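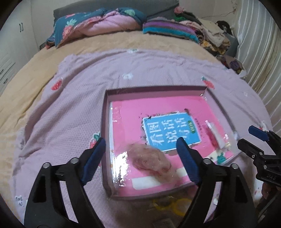 看图说话写话, in its clear covering, in a shallow box on a bed.

Tistden Home Books List

Data card and README, version 2
Last changed: Jun 2, 2022

What this is

The Tistden list is a table of books and other printed matter kept at home for children who are learning to read. Each row is one item in one household. It records the title as printed on the cover, the language, the type of item, where in the home it is kept and how it is stored. Exercise books, folders, magazines and loose sheets are included if a child in the household uses them for reading or writing.

The list was made to answer a plain question from the Ekomel reading project: where do children's books end up once they are in the house? Library and shop records stop at the front door. The project wanted something to set beside them when planning its lending boxes.

Coverage

55 households took part, in Habte and Surnurar. All of them had at least one child of primary school age. The households volunteered through schools, so homes with a keen reader are likely to be over-represented. Please don't use the list to estimate how many books a typical family owns.

The entries were collected in August and typed up afterwards. Nothing has been added from later visits.

Files

items.csv – the full table, one row per item
items_sample.csv – the first 1,000 rows of items.csv, for trying out scripts
households.csv – one row per household, with town and languages spoken
places.txt – the allowed values for the place column, with notes
changes.txt – changes between versions

All files are UTF-8 with a comma as separator. Titles are kept in their own script. If your spreadsheet program shows boxes or question marks where Chinese, Arabic or Amharic titles should be, import the file as UTF-8 instead of opening it with a double click.

Main columns

item_id: a number, unique within items.csv.
house_id: links to households.csv.
title: as printed on the front. Where the front and the spine differ, the front wins.
title_en: a short English gloss. Filled in for most titles not in English, blank otherwise. These are working translations and should not be quoted as official titles.
kind: storybook, picture book, textbook, exercise book, folder, magazine, comic, loose sheets, other.
lang: main language of the text. Two-language items have both codes with a plus sign between them.
cover: none, paper, clear, cloth. Refers to anything put over the item's own cover.
place: see below.
store: shelf, box, basket, bag, drawer, pile, loose.
reach: whether the youngest reader can get at it without help (y, n, blank).

items.csv has 26 columns in all. The others are mostly housekeeping and are explained in the header notes of places.txt.

Notes on the place column

Place is where the item was at the time of the entry. It says nothing about where the family would like it to live. Early forms had a second column for the "proper" place, but the answers were hard to compare and it was dropped in version 2. The old answers are still in changes.txt for anyone who wants them.

Bedrooms gave us the most trouble.

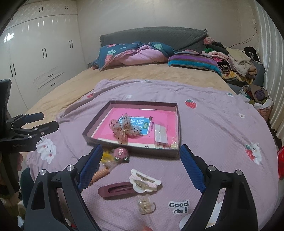 In the first version everything in a bedroom was coded "bedroom", which hid the difference between a book on a high shelf and one under a pillow. Version 2 splits it into bedroom-shelf, bedroom-floor, bedroom-bed and bedroom-other. Items in a box or bag on top of a bed are bedroom-bed, and the container goes in store. Under the bed counts as bedroom-floor. Sofa beds are coded by the room they are in – usually the living room – whether folded out or not.

Rows that could not be recoded from the paper forms still say "bedroom". Leave them out if you are comparing places within the room.

Known problems

The reach column was filled in by whichever adult was at home, and people judged it differently. Treat it as an opinion.

Some sets were entered as one item in Surnurar and volume by volume in Habte. The set_flag column marks the ones we found.

The cover column mixes up library film and home-bought plastic. Both are "clear".

Licence and citation

Free to use and change, with credit. Cite as: Tistden Home Books List, version 2, Ekomel reading project.

Corrections are welcome. Please send the item_id, the column and the value you think it should have.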